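**Stosora** es el nombre con el que se conoce la jornada de puertas abiertas que el laboratorio de manipulación robótica de Lemine dedica cada febrero a la enseñanza y la divulgación de la automatización. Su contenido principal es una demostración en entorno simulado, proyectada en sala y comentada por el personal técnico, en la que un brazo articulado trabaja sobre una mesa con objetos domésticos de formas sencillas.

## Origen y organización

La jornada nació como actividad complementaria del programa formativo Paracha, destinado a estudiantes de ciclos técnicos. En sus primeras convocatorias consistía en una visita guiada a los talleres; la demostración simulada se incorporó más tarde y pasó a ocupar la parte central del programa. Se celebra en miércoles, con 2 sesiones, una por la mañana y otra por la tarde. El aforo de cada sesión es de 57 asistentes, previa inscripción.

La entidad anfitriona se ocupa de la sala y de la acogida de los grupos. El entorno de simulación, denominado Prestero, es mantenido por el propio laboratorio y se emplea durante el resto del curso en prácticas de programación.

## Demostración

La escena de trabajo reúne un soporte gris, un plato amarillo, una pieza plana de color azul claro, un cilindro blanquecino y un pequeño objeto azul oscuro. El brazo, de color negro, termina en una pinza de dos dedos que el operador puede orientar y abrir desde la consola.

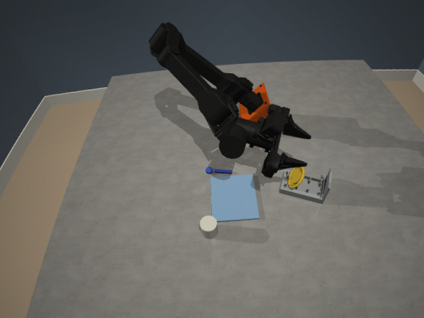

*Brazo simulado con la pinza abierta junto al plato amarillo, en un extremo del soporte.*

La sesión comienza con una explicación de los sistemas de referencia: el de la base, el de la muñeca y el de la mesa. A continuación se muestra la diferencia entre mover cada articulación por separado y ordenar un desplazamiento en línea recta de la pinza. El público puede proponer posiciones de destino, que el operador introduce y comprueba antes de su ejecución.

Los objetos redondos y delgados reciben especial atención. Un plato apoyado de canto exige una aproximación distinta de la que admite un cilindro en pie, y la elección del punto de agarre condiciona los movimientos posteriores – en particular, el giro de la muñeca.

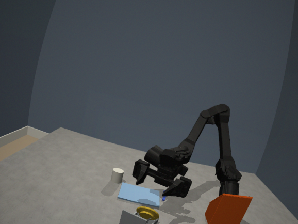
Otro apartado trata la planificación de trayectorias. El personal técnico expone cómo se calcula un recorrido libre de colisiones y qué margen conviene dejar entre los dedos y los objetos vecinos. Se comentan también los límites de la simulación: el rozamiento, la masa y la rigidez de los cuerpos se representan mediante modelos, cuyos parámetros deben contrastarse con ensayos físicos cuando se pretende trasladar un programa a un equipo real.

Cada demostración se repite 3 veces, con variaciones en la velocidad o en el punto de partida. Un mismo estado puede examinarse desde varios puntos de vista, lo que permite apreciar la separación entre la pinza y la mesa, difícil de juzgar desde una sola perspectiva. 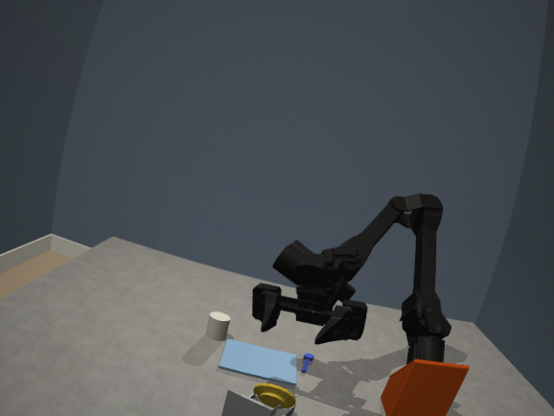
## Visita y materiales

Tras la demostración, los asistentes se distribuyen en grupos de 5 para recorrer las aulas de programación. En ellas se ofrece un ejercicio breve con la consola de Prestero, consistente en definir una posición de aproximación y una de retirada. El ejercicio no requiere conocimientos previos.

Los centros inscritos reciben un cuaderno didáctico con la terminología empleada y propuestas de trabajo para el aula. Los menores deben acudir acompañados por un docente o por un adulto responsable.

## Véase también

- Cinemática inversa
- Planificación de trayectorias
- Programa Paracha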